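Subject: Re: [stage-talk] Second thoughts about the Alport production
Category: Theater > Reviews & Discussion | Tagged: small stages, new plays, two-handers

Bautista Troncoso wrote:

> I saw the Alport company do "The Salt Inspector" last night and came
> home cross. The first act is a beautiful piece of writing and they
> rushed it. I don't think there was a single silence longer than a
> breath. Then in the second act the director seems to have discovered
> pauses and can't get enough of them. Did anyone else feel this or
> was I just tired? I also couldn't see why the sister had to be
> played so angry from her first line. Where does she have left to go?
>
> Bautista

Well, I was there too, same night, six rows back, and I've been arguing with you in my head all morning, so I may as well do it on the list!

First, the part where I agree. Yes, the first act was fast. The scene with the ledger went by so quickly that the woman next to me leaned over and asked her husband what had been signed (he didn't know either). If you haven't read the play, and most people in that room hadn't, you need that moment, because the whole second act hangs on it. I'd have taken another minute there and not missed it anywhere else.

But I don't think it was carelessness. My reading is that they wanted the brother and sister to be talking over something, the way families do when there's a thing in the room that everyone has agreed not to mention. When they were kids they'd have talked like that at dinner. So they chatter and chatter, and then the inspector knocks and the chatter stops, and from there on every line costs them something. That's where your pauses come from. I'll give you that two of them were too long. The one after "you kept the key" I would have cut in half, and I could hear people in the back starting to wonder if somebody had dried.

Now the sister. I've gone back and forth on her. I saw the Vergara production a few years ago, when the play was brand new, and their sister was all sweetness until the last ten minutes, and then she blew the roof off. It got a huge reaction. I remember loving it. Thinking about it since, though, I'm less sure it made sense. She's been running that house alone for 18 years! She's had nine different lodgers and a leaking kitchen, and her brother turns up with a suitcase and a joke. I'd be angry at the first line too. What I liked about the Alport sister is that she went the other way: she started furious and got quieter, and by the end she was so quiet I was leaning forward in my seat. The bit where she folds the tablecloth and just keeps folding it was the best thing in the evening for me. She never raised her voice after the break, not once.

Where I think you have a real point is the brother. He played to her anger by getting cuter, and it wore thin. Some of that is the part (the playwright gives him too many jokes in the first act and then forgets he's supposed to be funny) but some of it was him. He kept looking out at us after a laugh line. In a room that small you can't do that, we can see you checking!

A word for the inspector, who you didn't mention at all. It's a thankless role, he comes on late and mostly asks questions, and I thought this one was terrific. He did very little. He took his hat off and then spent the whole scene not knowing where to put it, and finally he gave it to the sister, and she hung it up without looking, and you knew she'd hung up a lot of hats. I don't remember that being in the script. I looked it up when I got home and it isn't.

The set I could take or leave. I liked the slanted floor, I didn't like the big hanging window, which swayed every time a door shut. The lighting was plain and good. The sound was too loud in the storm, and I lost most of the speech about the ferry, which is a shame as it's one of the few places where the writer lets himself go a little. Anyone going later in the run, try to sit on the left, you'll hear better and you'll get her face in the tablecloth scene.

So no, I don't think you were just tired. I think it's an uneven evening with one really fine performance in it and one good small one. I'm going back near the end of the run to see if they've slowed down. If anybody wants to come along, write to me off list, and we can get a bite at the Banex Grill first. Curtain is at 9, which is late for some of us, I know.

Has anyone got a copy of the old Vergara program, by the way? I lent mine out and it never came home. I'd like to check who did their music.
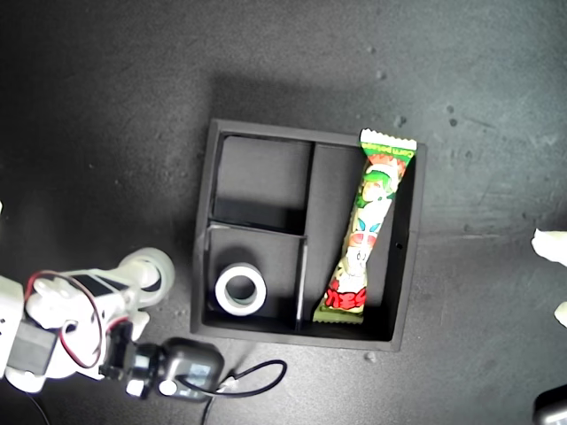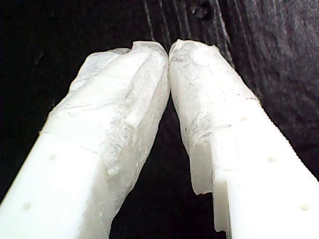
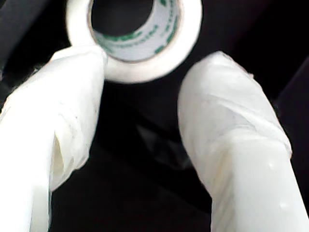 White ring shaped like a roll of tape in the tray's lower-left compartment (first photo); white gripper fingers (second and third).

3 comments on this message

tillyrow: I was at the same show and I'm with Bautista on the pauses. After "you kept the key" I counted my buttons. Agree about the hat, though, lovely.

Bautista Troncoso: All right, you've half talked me around on the sister. I still say the brother needed somebody to sit on him. Count me in for the second visit if we eat early.

backrow_gus: The storm was just as loud from where I sat. Didn't they use Flovness for the sound on the last one too? Same trouble then.

We use cookies to keep you signed in to the list archive and to remember your reading settings. By continuing to browse you agree to this. Accept | Manage settings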